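Let the Slow Walkers Set the Pace

I have been going on walking holidays for longer than I care to admit, and I still can't understand why the route notes are always written for the fastest person in the party.

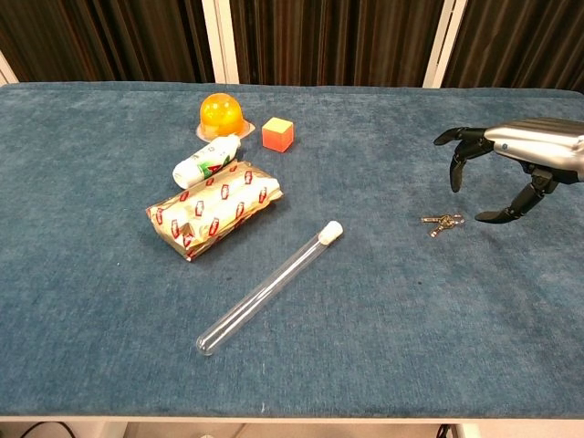
Take the path from Bruro down to Silteto, which I did last November with my dear friend Glória Salgado. It is 11 kilometres, and the leaflet gives it 2 hours, as if you were late for a train! We took most of the day over it and were very happy (there was a long stop for soup, and another for a bench with a view), but Glória, whose knees are poor, spent the first half of it apologising to me.

I do wish the people who write these things would tell us where the benches are, and the loos, and which stiles have a gap beside them for those of us who no longer climb. A steep bit is fine if you know it's coming. The Baptista guesthouse keeps a handwritten sheet by the door with all of this on it, and I'd swap every glossy map I own for that one piece of paper.

Perhaps the tourist office at Sododo could borrow it and make some copies. I've written to them to suggest it, and I shall go back in spring either way, with Glória and a bigger flask.

Contact | © Glória and Friends Walking Pages | Back to top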